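Grasia Robotics Group
7th December

1/ We are comparing two ways of gripping small glass for the Grungate project. One is the three-finger adaptive gripper, the other is the simple parallel one from Thiele. I promised some people to write down my notes, so this will be a thread.

2/ The test objects are ordinary: jars, a bottle, a cup. Also a C-clamp, which I like very much as a test, as it lies flat and has a long screw to get in the way.

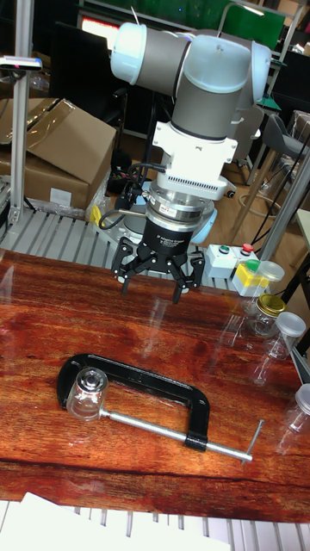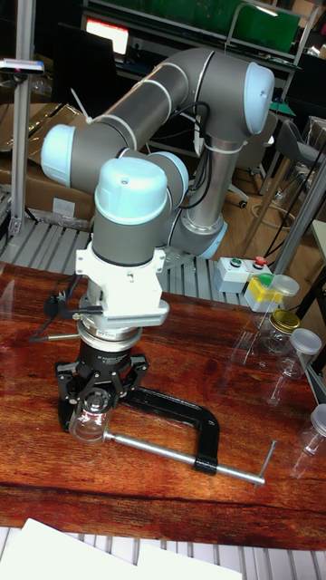
Three fingers, small glass jar, C-clamp on the table.
Grasia Robotics Group, Handling and Grasping Team

3/ First the numbers. We made 205 attempts with the three-finger gripper over 2 days. Of these, 30 were failures. I count as a failure everything that ends with the jar not in the fingers, also when the planner gave up before touching it.

4/ Most failures come from the jar lying on its side. The fingers arrive a little too high, the first one touches the glass and the jar rolls. When I close more slowly it becomes better, but then each attempt takes so long that I go for coffee.

5/ A jar which is already standing is easy. I would not choose between two grippers on that task, both of them can do it.

6/ The clamp is a different story. A finger can come under the screw rod, and then the force reading jumps and the controller stops the arm. This is the correct behaviour! But you must release it by hand each time, and I have learnt to keep my chair near to the stop button.

7/ About the force sensor: please zero it after you change the tool. I forgot it one morning and I had to throw away all the readings until lunch. The grip results I could keep.

8/ The Thiele gripper is lighter and it closes faster. The bad side is that the jar must be well centred between the jaws. With three fingers I can be a few millimetres wrong and the jar still goes to the middle.

9/ Somebody asked me which camera is better for the glass. For clear glass I am not happy with any depth image so far. The reflections on our shiny table make it worse. The colleagues in Gondov use a matt cloth under everything and I think I will copy them.

10/ For the next round I want to try softer fingertips and the same jars, with the clamp turned the other way. If you have used rubber pads on this type of finger, please tell me which thickness. I have pads of 2 mm here and they look rather thin to me.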